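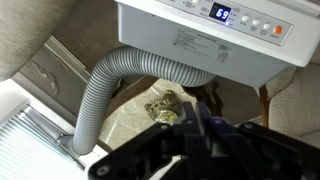 Posted by Harish Iyengar in Home Robots > Faults and Fixes
Tuesday, 7:42 pm — 7 replies

I love this arm. I want to get that in first! We have it on a rolling base and it picks small things up off my living room floor, and most days I could watch it for hours. But today it went for the little brass piece near the window, closed on it, lifted, and then just let go. No warning on the screen, no stop, nothing. The log says "grasp OK" for another 72 lines after the drop. It's brass on stone tile, so you can imagine the noise.

Running the Clodport controller with the stock grip profile. Anyone seen this?

tallgrass_lu
Oh, that's a fun one! Shiny, lumpy metal is hard for two fingers. You probably had it on one high spot and it rolled out. Try coming in from another side, and bump the force up a little.

dedar_dan
I'd leave the force alone. My Dedar did the same thing and I cranked it up, and all I got was a chewed fingertip. The slip isn't the scary part. It dropped a thing and kept telling you it was holding it. What's your grip check set to?

Harish Iyengar
200 ms, whatever it came with. It checks once after closing and I don't think it ever looks again.

dedar_dan
Well, there you go.

Thomas_Bench
Can we talk about the hose? That gray exhaust hose loops right down beside where you're working, and those outer linkages spread wide. If the arm thinks it's carrying something and swings off to the drop spot, I'd worry about it hooking a rib. I'd set a keep-out zone there before touching grip settings.

tallgrass_lu
Disagree a bit, Thomas. A zone that big and it can't reach half that corner. Slow it down near the window and keep a hand on the stop.

Thomas_Bench
A hand on the stop is no good if you're in the kitchen. Fix the zone first.

Harish Iyengar
Okay, doing both! Small zone along the hose, slow speed by the window, and I've switched the grip check to run all through the lift. Will post the log once I've had a few more tries at the brass. Still love this thing.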